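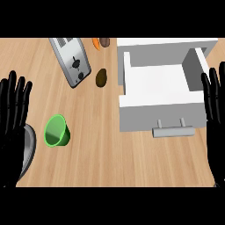
Attachment 1: wooden tabletop, seen from above

Ticket 263
Product: Zallamard recipe box (desktop)
Status: Solved
Subject: Family recipes printing with the last lines missing

Hello again, and thank you for being so patient with me last time! I'm putting together a cookbook for our family get-together in October, and I've typed in 53 recipes so far (my grandmother's cards, mostly, plus a few from the church supper binder). On the screen they look lovely. When I print them, though, the longer ones lose their last lines. The plum dumplings stop right at "cover the pot and," and I'd hate for a cousin to try them from that.

What I've tried so far:

Turned the printer off and on, and left it off through lunch.
Switched from the Fladuvside layout to the plain one. Same trouble, only uglier.
Made the type smaller. This helped the soups but did nothing for the dumplings.
Printed from my daughter's laptop, and the lines were missing there too.

Reply from support, 9:40 a.m.
Good morning, and what a nice project! Please open Page Setup and tell us which paper size is listed. While you're there, see if "Keep each recipe on one page" has a check mark.

Customer, 11:15 a.m.
It says A4, and yes, it's checked. I use ordinary letter paper from the drugstore, so I suppose that's a clue. I don't remember ever picking A4, but I did bring everything over from my old Famov file in the spring.

Reply from support, 11:50 a.m.
The import brings the old paper size along with it. Please choose Letter, clear the check mark, save, and print the dumplings once more. If it still stops short, send us page 7.

Customer, 2:05 p.m.
All there, right down to the melted butter! The recipe runs onto a second sheet now and I don't mind a bit. You may close this one, and I'll write separately about the index.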